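Convocatoria de participantes: evaluación de una política de manipulación de prendas a partir de demostraciones

El grupo de manipulación de objetos deformables de Jonine busca participantes para la segunda fase del estudio Skellbridge. El objetivo es medir cuánto depende el aprendizaje por imitación de la persona que genera las demostraciones cuando el objeto es textil y su estado inicial no se controla.

Antecedentes

En la primera fase se registraron 1552 episodios de teleoperación. Tras el filtrado por duración y por pérdida de sincronía quedaron 1000, con los que se entrenó la política de referencia. La tasa de éxito bajó cuando la prenda partía de un estado arrugado con el cuello plegado sobre sí mismo – configuración poco representada en el conjunto original. La segunda fase se centra en esos estados iniciales. Cada episodio comienza con una sola prenda sobre la mesa, sin extender ni orientar.
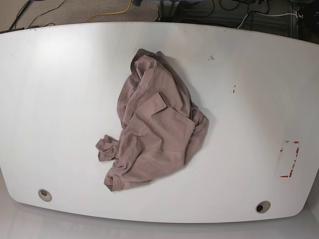
¿Hace falta experiencia previa en robótica?
Se admiten personas sin experiencia; de hecho, la mitad de las plazas está reservada para ellas, ya que el nivel de práctica es una de las variables del diseño.

Tareas del participante

Cada participante completa una sesión de familiarización y tres sesiones de registro. En las de registro teleopera el robot para localizar un borde de la prenda, sujetarlo, extender el tejido y hacer un primer pliegue. Las instrucciones se entregan por escrito y son idénticas para todos. No se corrige la estrategia durante el episodio. Los intentos fallidos también se conservan y se etiquetan aparte.

Se guardan las imágenes de la cámara general y de la cámara de muñeca, las posiciones articulares y la apertura de la pinza. La vista de muñeca es la que más pesa en la fase de agarre: el modelo tiene que decidir cuándo cerrar con muy poca superficie de contacto a la vista.

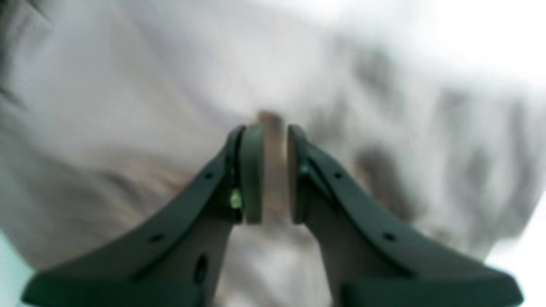 El cierre se anota de forma manual, episodio por episodio, y dos anotadores independientes revisan los casos dudosos. No se graban ni el rostro ni la voz del participante.

Requisitos

Mayoría de edad.
Visión normal o corregida.
Movilidad completa en ambas manos.
No haber participado en la primera fase.
Disponibilidad para las cuatro sesiones durante julio.

Condiciones

Hay 15 plazas. Las sesiones se realizan en el laboratorio de Sturnstead, sala 733, con entrada a las 9:30 o a las 16:00. La participación se compensa al término de la cuarta sesión; quien se retire antes recibe la parte proporcional. Los datos se almacenan con un código y el participante puede solicitar su eliminación hasta el cierre del conjunto.

Solicitudes

Escribir a Niamh Doherty, coordinación del estudio, indicando turno preferido, mano dominante y experiencia previa con teleoperación, si la hay. Las consultas sobre el protocolo o el tratamiento de los datos se dirigen a Teguh Krishnan. Las plazas se asignan por orden de llegada dentro de cada grupo de experiencia.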